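Skirau - walk-round checklist, packing room
Date: May 24, 2026
Checked by: Troels Hauksdóttir
Unit 566

1. Exit route to rear door
OK. Door opens full width, closes by itself. Sign lit.

2. Fire extinguisher
OK. Tag 1166, pin in, gauge in green. Bracket loose on one side - Bugti to fix.

3. First aid box
NOT OK. Short on the small bandages again, eyewash past date (November). Reorder thru Skanda.

4. Floor, cables, trip points
Needs work. Speakers still on the floor past the table, plus a piece of equipment with its cables trailing. Get the cables taped or clipped. Speakers up on a shelf if theres room.

5. Work table and foam cover
Pass with comments. Rounded corner on the table is fine, no need for a bumper. Foam is another story: edges rough, look torn. Brownish specks, a dark brown smudge near one edge, faint bluish line down the middle. Not a hazard by itself but it's meant to be a clean surface for wrapping. Swap it or flip it, trim the edges with a proper knife, bits go in the trash.

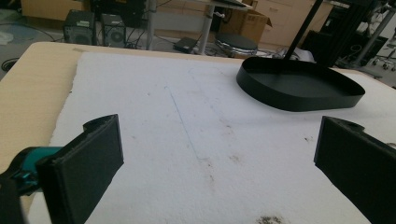 Item 5. Foam sheet and black tray on table.

Tray with the long handle, looks like a dustpan - needs to come off the foam. Same goes for anything that touches the floor. Hang it on the hook by the sink. Second time I'm writing this.

6. Knives and blades
OK. All sheathed. Blade bin half full, leave til next round.

7. Lighting
One tube flickering over the shelving. Ticket 2501 opened with Zumitz, no date from them yet.

8. Ventilation
Not checked, panel locked. Need the key from Bugti.

9. Shelving
OK. Heavy boxes on bottom, load labels readble. Top shelf clear.

Follow up: items 2, 3, 4, 5, 7, 8. Items 4 and 5 first please - both are quick. Sign and leave the sheet in the tray outside room 211.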